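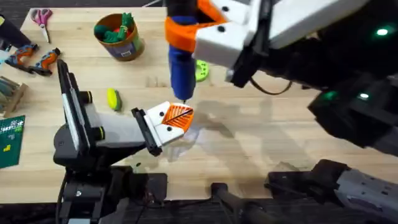
Chore robots

5 min read
14 shares
2 comments

Chore robots are machines meant to do the hand work of a home or a small shop: clearing a table, sorting tools, folding, wiping, fastening one part to another. The term usually leaves out single-purpose appliances such as dishwashers and floor sweepers. As of November 2018 no chore robot is known to do a full range of such jobs without a person nearby, although several developers have said that one is close.

Definition

There is no agreed line between a chore robot and any other robot with arms. Angharad Gough has argued that the word "chore" should be kept for work done in a place that was not arranged for the machine. Under her test, most of what is shown in public does not count. A bench with a pair of scissors, a sponge and a green cutting mat left on it comes nearer to a real room than an empty factory cell does, but it is still one bench.

Two-armed work

Many chores need two hands. One holds, the other turns, pushes or wipes. Two-armed setups have become common for this reason, and a screwdriver is a favorite test object, being cheap, rigid and easy to grip badly. Passing a tool from one gripper to another looks minor to a human viewer and takes up a large share of development time.
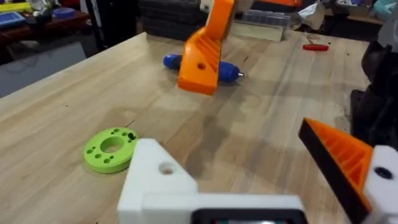 Vol. 2, p. 20

Picking up a screwdriver that lies flat is a separate problem from using it. The fingers have to close on the handle, the tool has to end up pointing the right way, and the tip has to find a slot or recess only slightly larger than itself. Ribbed, flexible fingers of the kind often fitted to bench arms forgive small errors in the grip. Critics say they also let the tool shift when it is pushed.

Claims and trials

In May the firm Prisel said its two-armed Tallotska system could handle "everyday bench work." Ekow Issahaku, who reviewed the trial, reported 10 tasks attempted and 3 finished without a reset. The company disputed his use of the word "finished." Jang, a competing system, has been shown only in edited video, and its makers have not released a failure count.

Oana Pascu has criticized the habit of quoting the best run. A homeowner, she wrote, wants to know about the worst one.

Related articles
Robot gripper
Brirnlow bench test
Hand tools
Home automation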